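About Gerlach Orchard

Gerlach Orchard is a small fruit farm on the north side of Biscombe, growing apples, pears and a modest quantity of quince for people who know what to do with quince. We sell through our own fruit share, at the Biscombe market and from the farm stand at the end of the lane, which has an honesty box and a surprisingly good record.

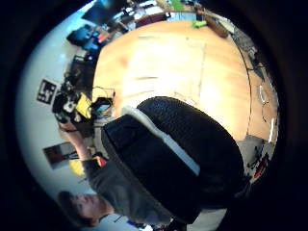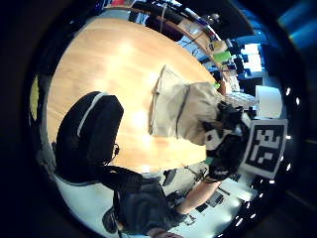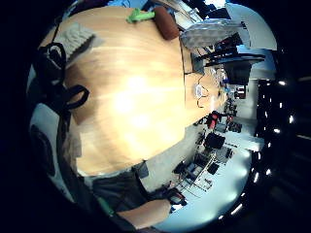
When does the fruit share start, and how long does it last?

Shares run for eight weeks, with the first box in late summer and the last one usually in October. Sign-ups open in winter and close when the boxes are spoken for.

How we got here

The farm came with 1000 trees, most of them planted by someone who liked Red Delicious a great deal more than we do. We spent the first two winters grafting over the worst rows and the next several finding out which of our choices had been mistakes. The pears on the low ground were a mistake. They sat in every late frost like guests who won't leave a party, and we finally moved them uphill, where they have been sulking productively ever since.

By our last count there were 3129 trees in the ground, including the young block along the road that will not give us a decent crop for a while yet. Please stop asking it to.

What we grow

Our main apple is Darach, a late russet with rough brown skin and a dense, nutty flesh. It will never win a beauty contest. Customers pick it up, put it down, buy something shiny, and come back the next week after a neighbor has given them a slice. It keeps well in a cold cellar and makes a pie that holds its shape.

Wutia is our early pear, yellow when ripe and ready for a very short time. We pick it firm and ask you to leave it on the counter until the neck gives a little when you press it. If you forget it over a long weekend, make pear butter and tell people that was the plan.

The quince goes to a short list of regulars. If you'd like to be on it, write to us, but be warned that they are heavy, fuzzy and hard enough to dent a floor.

How we grow it

We are certified organic, and the paperwork fills two drawers. In practice it means compost, clover between the rows, a lot of hand thinning in early summer and a tolerance for fruit with a few freckles. We hang traps for codling moth and check them often. We mow late in spring so the wild bees have something to eat after the blossom drops - it makes the place look neglected, and we have had comments.

Fruit that is too marked for the share boxes gets pressed for cider. Fruit too marked for cider goes back to the compost, and the deer take their cut somewhere in between.

Visiting

The farm stand is open through the picking season during daylight. You're welcome to walk the grass track around the old block, but please stay out of the young trees and close the gate behind you. Dogs are fine on a leash. Ours is not on a leash and will want to discuss it.

We don't do pick-your-own. We tried it for one fall and are still finding ladders.

Page last updated January 29, 2022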